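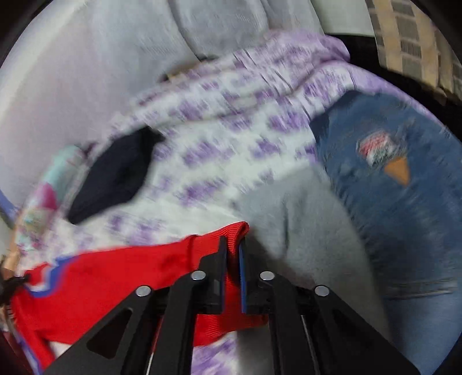

Red bleeding in the wash — how long do you keep separating?

Print this thread | E-mail to a friend

Search the forum Go Advanced

stijn_v
Ok so new red sweater, tag says wash with like colors. Don't own any like colors. Do I really have to run it alone every time?? Water bill here is bad enough. Moved to Cáceres in October, rental has a tiny Dravero washer, takes forever.

maxi_retamal
Cold, inside out, by itself the first 3 times. After that in with the darks. Never had a problem.

pinkSocks71
Disagree. Mine was fine for 2 washes and on the next one I had pink pillowcases. Some reds just never stop.

stijn_v
Great. What about vinegar? My mom swears by it

maxi_retamal
Vinegar does nothing for dye. Old wives tale. Old husbands too

lindenlane
Works for me — half a cup in the rinse, been doing it for years. So there.

pinkSocks71
You've been lucky. Test it: damp white rag, press on an inside seam, hold a minute. Color on the rag = wash alone. Takes no time.

stijn_v
Doing the rag thing tonight. My real worry is the bedding, it's the nice flowered set and everything ends up on it when I sort. 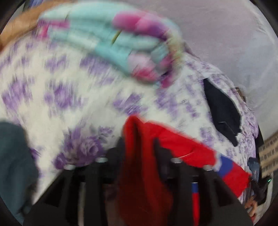

Red one, on the purple flower sheet

lindenlane
Pretty sheet! Dry on dry you're fine. Damp is the trouble, don't leave a wet red on anything pale. Not even for teh length of a phone call.

maxi_retamal
^ this we agree on. And color catcher sheets, the Witix ones are ok. Don't overload the drum.

pinkSocks71
Catchers are a waste of money imo. They catch some of it, and you see the pink sheet and think wow it worked. You dont see what went on your shirts.

maxi_retamal
Still better than nothing. Anyone tried Uvirance? The wool wash

lindenlane
Smells nice, too expensive. Used it once.

stijn_v
Rag came up pink. Faint but pink. So alone it is, at least for now. Will post again after a few washes — thanks all

pinkSocks71
Told you. Check the cuffs too, mine were worse there

Print this thread | E-mail to a friend

Contact us | Copyright Laundry & Home Board | Back to top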